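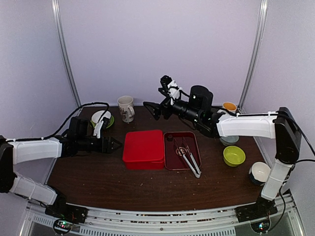
Figure 3. The tabletop used for the sorting and tea-table sets, with the red box in the middle and a mug towards the back.

January 23, 2023 | Softić Household Objects Group, Cenddale
Filed under: Working Papers / Home & Material Culture

3.2 The table and its crockery

We chose crockery first, and it coloured everything that followed. Mugs, bowls and saucers are the most ordinary things in a home, yet two people will rarely set them down the same way. The Zerkard inventory, which we drew on for the household categories, has 13 headings for drinking vessels alone, and we were delighted by how much of a kitchen can be read through them.

The core set is small: white mugs, pale bowls and green saucers, with a red lidded box as the one closed container. A mug with an orange-yellow interior is easy to tell from its white neighbour, even at a glance, and our raters took to it immediately. Handles matter more than we expected. In the Dalis interviews, people spoke warmly and at length about which way a handle ought to face – towards the drinker, towards the wall, or matching its partner across the table.

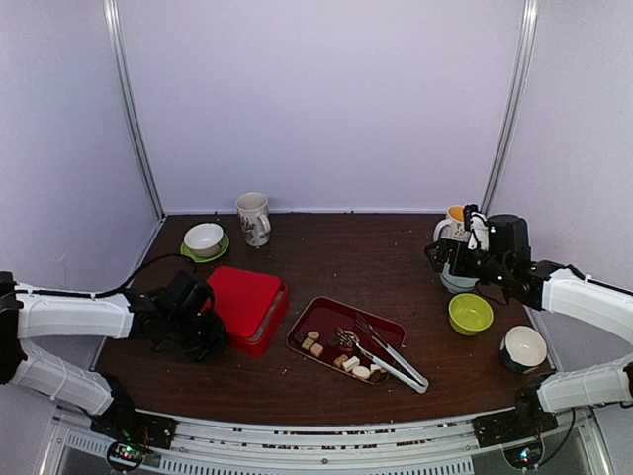 3.3 Saucers as places

A saucer does something lovely in a layout: it turns a patch of table into a place. Raters asked to describe an arrangement from memory recalled a bowl on a saucer more readily than a bowl on bare wood, and often gave the saucer's colour before mentioning the bowl at all. Lime green on dark brown is a gift here.

We made no attempt to centre bowls on their saucers. Off-centre placement is what we see in real kitchens, where a bowl is put down in passing and left.

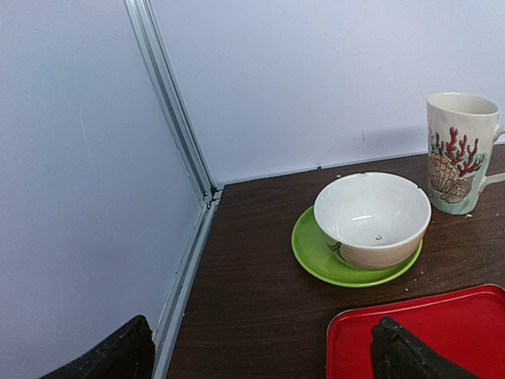

We also kept pieces with everyday wear. Small marks are part of how people know their own dishes, and several respondents in the July round told us they could pick out a favourite bowl by its flaws. A pristine set would have cost us those stories.

The sorting set brings in trays and small loose items. Each layout was scored out of 100 for tidiness by eight raters, and 50 layouts were kept for the comparison in Section 4. Trays gave the liveliest disagreements. A tray of beige blocks with a round brown disc among them struck one rater as a muddle and another as a finished collection. 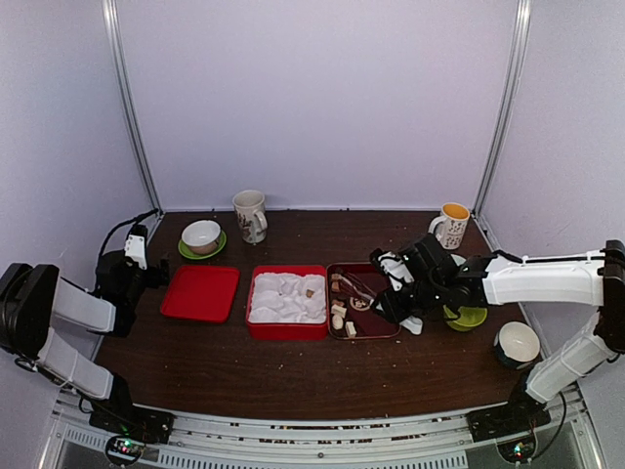

The soft white filling divided opinion even more happily. Some raters treated it as packing and looked for whatever it was meant to protect; others counted it as contents in its own right and scored the tray as full. Crumbs and flecks on the wood were left out of the scoring instructions, though raters brought them up anyway, and we have kept those remarks in the Cenddale notes. They bear on a question we return to in Section 5, namely whether a tidy table and a clean table are judged by the same eye.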